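Washington Falcão
Thursday, June 24, 2021

1/ Today I want to write a little about shelves. I know this is not an exciting subject, but I have spent two weeks with them and I have opinions now.

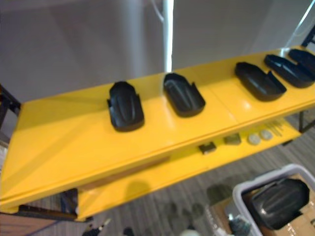 2/ When I took over the small parts area at Kultau in February, every shelf was grey and everything on it was also grey or black. You put down a black tray, you turn your head, you have lost it. I lost one for four days.

3/ So I asked for yellow. My supervisor said yellow is for safety lines on the floor. I said please, one unit only, let me try. He said yes but I must stay under 2000 for everything, with delivery.

4/ The first offer was from Drilavel, 3583 for the unit they have in the catalogue. Very nice unit, too much money. The second was from Heser and they came to 1908, then they took away the assembly and it was 908 less the wheels, which I did not want anyway. I assembled it with my brother-in-law on a Saturday.

5/ The frame is dark metal and the shelves are bright yellow. It is much stronger yellow than on the screen! The first morning I thought I had made a mistake. After one week my eyes accepted it.

6/ Black on yellow is very easy to see. I can stand at the door and know if a tray is missing from the top. Before, I had to walk there and touch things.

7/ My rule for the top shelf: only the long black trays, and they go towards the back. I don't ask for perfect spacing. I used to put tape marks for each one, but people put them a little to the left or a little turned and then they felt bad about it. I removed the tape.

8/ Also I like that the left end stays free. When you come with your hands full, you need a place to put something down for a minute. If every centimetre has an owner, things end up on the floor.

9/ The lower shelf is for small loose things, and I must confess it is my weak point. Little blocks, flat round pieces, thin strips. They don't have a home yet. The upper shelf also makes a dark shadow on it, so the yellow helps less there.

10/ I am thinking of a shallow box with divisions, or a small lamp under the top shelf. Hailu has a lamp strip of 95 cm which I think would fit. If you have used one of these, please tell me if the glue holds on metal.

11/ One bad point: the surface is glossy and the ceiling light comes back in your eyes when you stand in front. A matt yellow would be better. I asked for it too late.

12/ And the edge. It has a raised lip along the front and I was against it at first, for cleaning. Now I am in favour. Cleaning takes one minute more and I have stopped hunting for round pieces under the unit.

13/ Next month I ask for the second one. I will write here if they say yes.

Comments

m_oduya: We have the same problem with black things on dark shelves. Did you look at white? It was cheaper for us.

Washington Falcão: Yes, I looked. White is good for black trays, but our thin strips are pale and they would disappear on it.

kettle_and_co: Clean the metal with spirit before you stick the lamp on, and press it for a good while. Mine has stayed up since last winter.

Petra L.: The free end on the left will be full by August. Speaking from experience.

Washington Falcão: I will defend it.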